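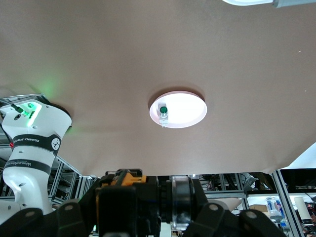 Put a brown sheet over my desk and I'll still hear the phones, one tenant wrote back when Drutotel announced it was hanging low canopies in its rented workrooms in Suton. The message went up on the building's notice board, and by Friday it had a few signatures under it.

**SUTON, 20 February 2019** — Drutotel says the canopies, sold by Tinden, will cut echo by up to 35 percent. The matte, brownish-beige covering has a round, white-rimmed opening that lets light through. Four rooms are to be fitted first, with 30 more to follow if tenants approve.

What counts as approval is less clear. Drutotel plans to send out a survey but hasn't said how many replies it needs, or whether a poor result would stop the work. The echo figure comes from Tinden's own test room, and the company did not answer when asked if that room had desks, carpet or people in it.

Then there is the wear. Faint creases can be seen toward the lower edge of the material, and the seller's leaflet says nothing about how to get them out. It does say that dusting takes "minutes."

Tenants will pay $75 a year toward the work, starting with their next bill. A similar plan at Drutotel's Fajardo building was put off last fall — the company blamed scheduling — and no new date has been set there.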